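Hilo sobre mudarse con más opiniones que muebles. Llevo 36 horas en el piso nuevo y ya tengo un enemigo: la pared del comedor.

El anuncio decía "paredes limpias, muchas posibilidades". Posibilidades sí. Enchufes, ya menos.

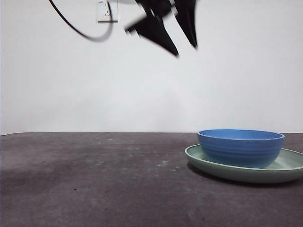
Pared blanca, enchufe blanco. El decorador soy yo.

Jovita Zavala me ha mandado 25 ideas para esa pared. Veinticinco. Hay un tapiz. Hay dos tapices. Le he dicho que en noviembre lo hablamos, que es mi forma de decir que no.

Pasemos a la vajilla, que es lo único que he desembalado con criterio. El criterio: estaba en la caja de arriba.

Bol azul, plato verde menta. Por separado, muy dignos. Juntos parecen el desayuno de un hotel de playa en temporada baja.

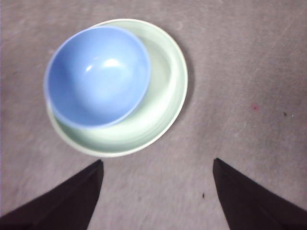

Y aun así me gusta. Bartosz Witkowska, que tiene toda la loza blanca y la apila por diámetros, sostiene que mezclar colores es "de piso de estudiantes". Tengo 991 argumentos en contra, pero me faltan cucharas para la cena en que pensaba exponérselos.

Lo de la mesa lo dejo para otro día. Lo del suelo, no: hay una zona de textil gris y peludito que se come las migas y no devuelve nada. He comido ahí. Sentado. Con bol. 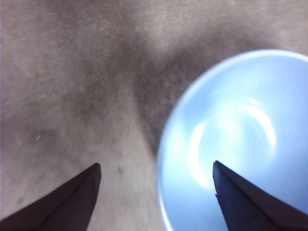 Ventaja del gris: disimula. Desventaja del gris: también disimula el tapón del boli, y lo encuentras descalzo.

Quedan 6 cajas. En una pone "COCINA / VARIOS / IMPORTANTE", con mi letra — no tengo ni idea de qué quise decir. Si dentro están las cucharas, aviso a Bartosz.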